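Tirside Cycle Route: Frequently Asked Questions

Last updated 20th December

What is the Tirside route?

It is a shared path for people on bikes and on foot. It follows the old freight line from Verschueren Street to the river, then runs along the bank to the Flikum bridge. It is paved the whole way, except for the short gravel stretch behind the boat ramp, which belongs to the port and will stay gravel for now.

When did it open?

The section from Verschueren Street to the river opened in September. The riverbank section was already in use as a footpath and was widened at the same time.

Is it one path or two lanes?

Between the street and the river it is one wide path with a painted center line. Keep right and pass on the left. Along the bank, walkers have the water side and bikes have the inland side. The two join again at the bridge.

Do I have to ride on it?

No. You can still ride on River Road, and many people who commute early prefer to. The sharrows on River Road have not been removed.

How do I get to the path from the Pritus neighborhood?

Take Mill Lane down to the light at River Road and cross there. The push button for bikes is on the pole next to the curb, so you can reach it without getting off. The old underpass is closed. It floods, and the city has no plans to reopen it.

Can I bring my bike on the bus to get there?

Yes. Buses on the number 30 line have a front rack that holds 2 bikes. If the rack is full, it is up to the driver whether you can bring a bike inside. Folding bikes are always allowed inside when folded. 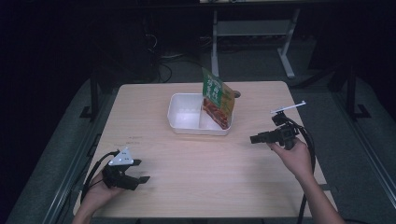 Where can I park?

There are bike racks at Verschueren Street, at the boat ramp and on both sides of the bridge. The ones at Verschueren Street are under a roof. Please do not lock bikes to the handrail on the ramp, as they block wheelchair users and will be removed. If your bike has been taken away, call the city yard and have the serial number or a photo ready. There is no charge the first time.

Car parking is in the gravel lot by the boat ramp. It fills up on summer weekends with trailers.

Are e-bikes allowed?

Pedal-assist e-bikes are allowed. Throttle-only bikes, mopeds and gas scooters are not. Mobility scooters and power wheelchairs may use the whole route.

Is the path lit?

The old freight line section is lit until 11 p.m. The riverbank is not, so bring a front light that lets you see the ground and not just one that gets you seen. Lights for the bank were in the first plan and were dropped over cost. We have asked for them again.

Is it cleared in winter?

The city sweeps leaves and clears snow from the street to the river. It is done after the main roads, so it can be noon before the plow gets there. The riverbank is not cleared.

What about the shift change at the Pritus works?

The works gate opens straight onto the path just before the river. For a while after each shift there are a lot of people crossing on foot, and trucks use the side gate. Bikes have to yield at both gates. The yield signs are small and easy to miss coming downhill.

How many people use it?

The counter at the river end recorded 2326 bikes in its first full month. It does not count walkers. It also missed a few days when the battery was dead, and we have not tried to fill those in.

Who do I tell about broken glass or potholes?

Call the city works line, or use the form on the city website and choose "paths and sidewalks." Give the number on the nearest marker post. The posts are gray with white numbers. For fallen trees on the riverbank, call the port.

Will the route be extended past Flikum?

The city has agreed to study a link from the bridge to the high school. There is no money for building it yet. The land on the north side is privately owned, and the rail company still has a right of way through part of it.

Can I get a paper map?

Yes, at the library and at the Tirside swimming pool. The current map still shows the underpass as open. A corrected one is being printed.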